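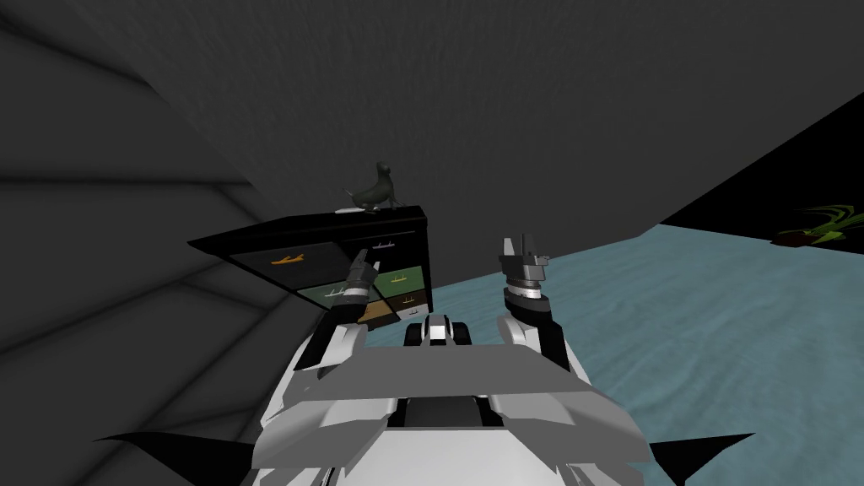
A black cabinet with drawers against a dark gray wall.

The Drawer Everyone Opens First

Every kitchen in Dulmont seems to have one drawer that sticks, and I have come to love it. I spent most of March going house to house in this little mill town, asking people to show me where they keep the string, the birthday candles and the good scissors, and I could have kept going until summer!

Much of the furniture came from the old Hindard works by the river, which at its peak turned out 723 chests in a single year. The joints are gorgeous. Pull a drawer all the way out (ask first) and you'll find dovetails cut by hand, a pencil mark from the bench, sometimes a shopping list pasted flat against the back.

One family on Mesoven Street has kept theirs for 69 years. It has four drawers, and two still have the first paper lining, a faded green check that smells of cloves. The bottom one holds nothing but maps.

If yours drags, rub a candle stub along the runners and work it in and out a few times. Vainio, the repair shop behind the post office, sells beeswax by the lump and will plane a swollen edge while you wait. Go early, the line gets long by ten.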